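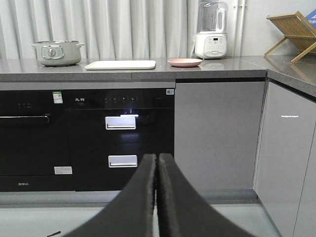 Narkitz, Juli 2024

Arbeitsplatte nach Wasserschaden – zahlt die Haftpflicht vom Vermieter oder meine Hausrat?

Hallo zusammen, kurze Frage, bin etwas in Eile. Siphon undicht, Unterschrank aufgequollen, Küche gehört zur Wohnung (steht so im Mietvertrag). Vermieter sagt, ich soll das meiner Hausrat melden. Die Ternora schreibt zurück: nicht zuständig. Jetzt will er 237 Euro von mir, für Handwerker und neue Sockelleiste. Muss ich das zahlen? Wohne hier seit 8 Jahren, hab nie was dran gemacht.
wiesengrund52

Lech Jakubowski
Nein, erstmal nix zahlen. Mitvermietete Küche = Sache vom Vermieter, normaler Verschleiß sowieso. Hausrat ist für deine eigenen Sachen. Schau aber in den Vertrag wegen Kleinreparaturklausel – da gibts eine Obergrenze pro Fall, und wenn die Rechnung drüber liegt, zahlst du in der Regel gar nichts, auch nicht anteilig. Wann hast du den Schaden gemeldet? Schriftlich? Wenn du lange gewartet hast, kann er dir daraus einen Strick drehen. Bei mir gings im Oktober um fast das Gleiche, ein Brief vom Mieterverein und Ruhe war.
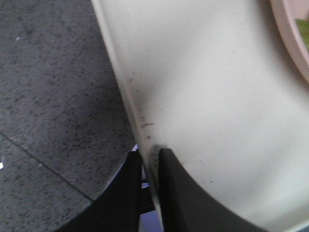
Flecken unten an der Rundung

mendonça_k
Fotos machen, alles, auch Kleinkram mit Flecken. Und Rechnung vom Handwerker verlangen, nicht nur die Summe.

tinte5
Bei uns musste der Mieter zahlen, war aber glaub ich ein anderer Fall. Kommt immer drauf an was im Vetrag steht. Viel Glück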